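# A potting corner that gets put away

Glykeria Sarantis has gardened on a balcony, in a rented side yard and, for one bad summer, on a fire escape. She now writes the seed and soil notes for the Kobzar garden newsletter and answers questions from readers, most of whom are working with a table and a couple of shelves. I talked with her in February, when people are buying seed and have nowhere to put it.

I asked her what a small potting corner needs.

"A surface you can wipe," she said. "That's first. I've had raw boards and I've had an old door on trestles, and the dirt gets into everything. A light-colored top is good because you can see a seed you dropped. Lettuce seed on dark wood is gone."

After that she wants a basket with holes in it. She uses plastic ones from the kitchen aisle and replaces them when they crack. Whatever she's working on that day goes in the basket: the packet, the label, the pencil. When she stops, the basket goes back on the shelf with everything still in it.

"You shouldn't have to remember where you were," she said. "If the packet is standing up in the basket, that's the one you're on. The others wait in the back."
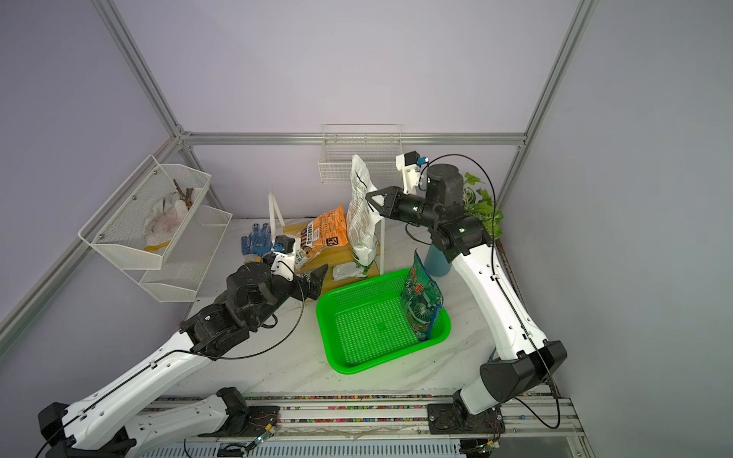

She keeps bigger bags separate from seed packets and is firm about it. Soil mix and plant food come in bags that slump, and if they share a basket with seed, the seed ends up underneath. Bags stand at the back of the table, leaning on something that won't slide. A low stand or a board on two supports will do.

"I don't decant anything," she said. "People write to me about matching jars. Then in June they write again because they don't know what's in the jars. The directions are on the bag. Leave it in the bag."

The one exception is an opened bag of fertilizer, which she rolls down and closes with a clip. She buys Griltodine in the small size for the houseplants and says a bag lasts her past the end of the season.

Orest Prokopenko, who shares the side yard with her and was repairing a hose fitting while we talked, disagreed on the jars. He keeps beans in them, 12 kinds, each with a strip of masking tape on the lid.

"Beans are different," Sarantis said. "You can look at a bean."

"You can look at a squash seed," Prokopenko said.

They didn't settle it.

Gloves came up next. Sarantis owns several pairs and treats them as two groups. The ones with rubber dots are for potting and for handling anything slick. The plain knit ones are for dry work, such as tying and sorting stakes. She doesn't wash them together and she doesn't store them in a drawer.

"A drawer is where a damp glove goes to rot," she said. "Put them in wire, on the wall, where the air can get at them. If you hang a wire basket, hang it at the height of your shoulder. Higher than that and you'll throw things at it."

Her own wall baskets are from a company called Skunard, and the receipt was still taped inside a cabinet door. She'd paid for three and put up two. The third is holding onions.

I asked what else goes in the baskets. Twigs, she said. She saves prunings from the hedge, cuts them to the length of a pencil and uses them to hold up seedlings or mark the end of a row. They cost nothing, and when they break she drops them in the compost.

She likes to leave one basket with nothing in it. A reader named Yolanda Cifuentes once wrote in to say that this was a waste of wall. Sarantis printed the letter and kept the basket.

"There's always something that turns up in April," she said. "A ball of twine, somebody's extra labels. If every basket is full, it goes on the table, and then the table is full."

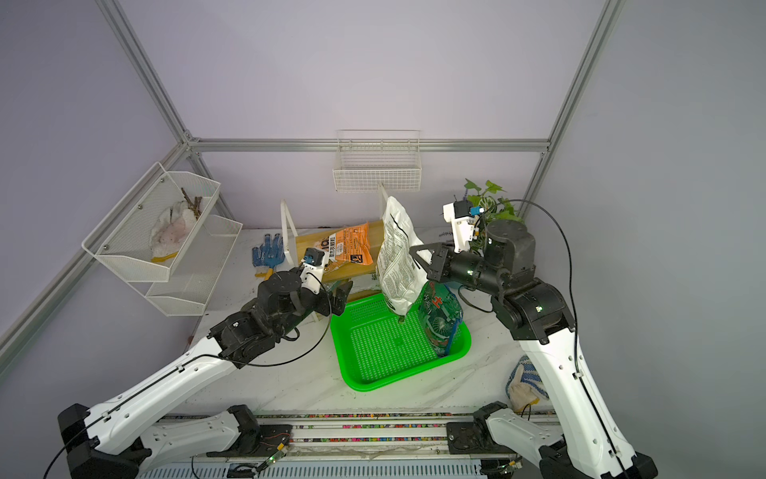
Putting the corner away takes her a few minutes and she does it in the same order every time. Tall bags first, to the back. Then the packets, which she sorts by when they'll be sown and stands on edge so the fronts show. Gloves come last – she's still wearing them for most of it.

"I used to leave one on the table and find the other a week later behind a pot," she said. "Now I put one inside the other as soon as they come off. If they're apart I know I was interrupted."

She keeps one living plant at the back of the corner all winter. Something with big soft leaves is best, in her view, because it droops early and gets her over there with the watering can. While she's there she checks the seed trays too.

Before I left I asked how much seed she has. She went and got a notebook. Last year's count was 129 packets, including 40-odd that Inna Antoniuk had passed along when she moved.

"That's too many," Sarantis said. "I gave a lot of it to the school. I'm trying to get down to what fits in two baskets."

Prokopenko asked from the doorway whether that included the tomatoes.

"The tomatoes are in the kitchen," she said. "They don't count until March."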